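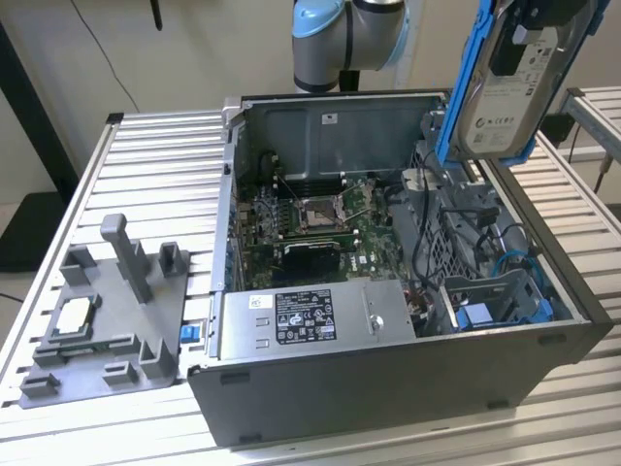

Automated Dismantling of Desktop Computers
Final report of the student project group, Arbridge Technical College
Department of Mechatronics

1. Background

The college replaces its classroom computers on a rolling basis, and the machines withdrawn from use are kept in the basement store until a recycling firm collects them. At the start of the project the store held 431 desktop towers. Most still contained parts that could be used again in teaching, in particular hard disks, memory and processors. Dismantling by hand had been tried in earlier years and was given up as too slow for the two technicians available.

The department therefore set the following task for the second-year project: to show that a single robot arm with a simple gripper can remove selected parts from a desktop tower and put them down in a known place, without damage to the part. The project was given the name Remo.

2. Scope

The group agreed with the supervising staff that the work would cover two parts, the hard disk drive and the processor. Screws, the power supply and the main circuit board were left out. Side panels are taken off by a student before the tower is brought to the bench, and the drive cables are unplugged at the same time.

Only one family of Dell towers was considered. In these machines the hard disk sits in a blue plastic carrier which can be drawn out of the drive cage without tools. A survey of the store showed that this type made up the largest single group.

3. Equipment

The work was carried out on the slatted aluminium bench in the automation laboratory. The tower is laid on its side with the open face upwards, so that the arm can reach every part from above. The arm carries a two-finger gripper supplied by Matsuda, fitted with longer fingers made by the group. The standard fingers were too short to reach into the drive cage without the gripper body touching the chassis.

A fixture plate was designed and 3D-printed in grey plastic. It is placed on the bench to the left of the tower and has a rectangular recess for the processor, a tall post in the middle and short block-shaped holders near the edges. The recess went through four versions. In the first, the processor could not be picked up again once it had been put down, as there was no room for the fingers. The final version is open enough for this and still keeps the processor from turning.

The control program was written in the teaching language of the arm, with a small separate program on a laptop to record the result of each run. The gripping force was set by trial and is different for the two parts.

4. Method

Each run followed the same order. The socket lever was raised by hand and the processor was lifted out and placed in the recess of the fixture plate. The arm then moved to the drive cage, closed on the end of the carrier, drew it out and raised it clear of the case. A run was counted as successful only if both parts had been removed and neither had been dropped or had struck the chassis.

Two series were carried out, the first of 30 runs and the second of 60. Between the two series the longer fingers were given a rubber facing and the approach to the drive cage was slowed.

5. Results

In the first series the processor was handled well, but the carrier often slipped when the latch had not fully released. The second series showed a clear improvement, and the remaining failures were nearly all due to the tower having been set down slightly out of line. The group had relied on a strip of tape to mark the position, and this proved too coarse. Metal stops have since been ordered from Jurkero but did not arrive in time to be tested.

The total cost of materials was £1,623, which was within the sum allowed. The largest item was the gripper. Printing material for the fixture plate, including the rejected versions, came to a small share of the whole.

6. Further work

It is recommended that next year's group fit the metal stops before any other change is made, and repeat the second series for comparison. Removal of the memory modules should then be attempted. The clips at the ends of the slots need to be opened first, and a separate tool will probably be required.

The drawings of all four versions of the fixture plate and the control program have been placed in the department's project archive. The printed plate remains in the automation laboratory and may be borrowed on request.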